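Graleck hand-held gripper kit: is it any good on soft cloth?
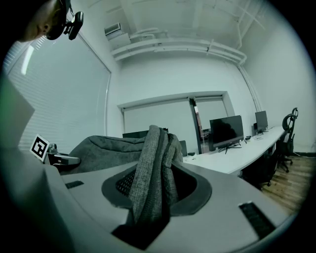
Page last changed: 07/05/2020

Alvar Hovland
We're looking at the Graleck kit for our office in Jundemcombe, mainly for picking up knitted things and folded cloth. The Rustad seller offers a trial of 7 days. Has anyone used it on fabric? Does the printed marker get in the way?

Sigrun Løken
Had one since March. It holds thick grey knit well enough if you take a proper bunch of it. Thin cotton slips. The marker sits off to the side and I've never caught anything on it. Ask for the 25-page manual, the short one leaves out cleaning.

Faderport
Too dear for what it is. We sent 2 back.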